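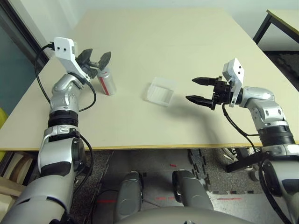

Figure 2. Table with a pale cream top.

3.2 Sorting and identification

Samples from the Pralldale and Rirent sites were sorted by the same procedure. Each kick-net sample was rinsed through a 500-micron sieve, emptied into a white tray and picked by eye until no animals were found in two passes in a row. Animals were kept in ethanol and later identified to family under a microscope. Worms and mites were left at a higher level, as is usual in stream surveys of this kind.

Community groups picked their own samples at the stream bank, using the printed Wieser key. We picked a second sample from the same riffle indoors, so that the two methods could be compared without either group handling the other's material. The 6 sites were visited in October, when flow was low and most mayfly nymphs were large enough to be seen without a lens.

3.3 Agreement between bank and indoor counts

The indoor samples gave 1311 animals across all sites and the bank samples gave 395. Most of the difference came from midge larvae and small worms, which were often missed in trays that held a lot of leaf litter. Larger animals – dragonfly nymphs, shrimp and cased caddisflies – were found by both methods at every site where they occurred.

Family lists agreed better than counts did. At Rirent the two lists differed only in riffle beetles, which the bank group recorded as adults and missed as larvae. The Pralldale lists differed more. The lower site there has a silty bed, and the bank sample had to be rinsed several times before picking could start.

Site grades were worked out with the Viritz score, which uses presence only. Bank and indoor samples gave the same grade at all but one site, the lower Pralldale site, where the bank sample scored one grade lower. We did not correct the bank scores for sample size. A correction would need repeat samples from the same riffle in more than one season, and these were not collected.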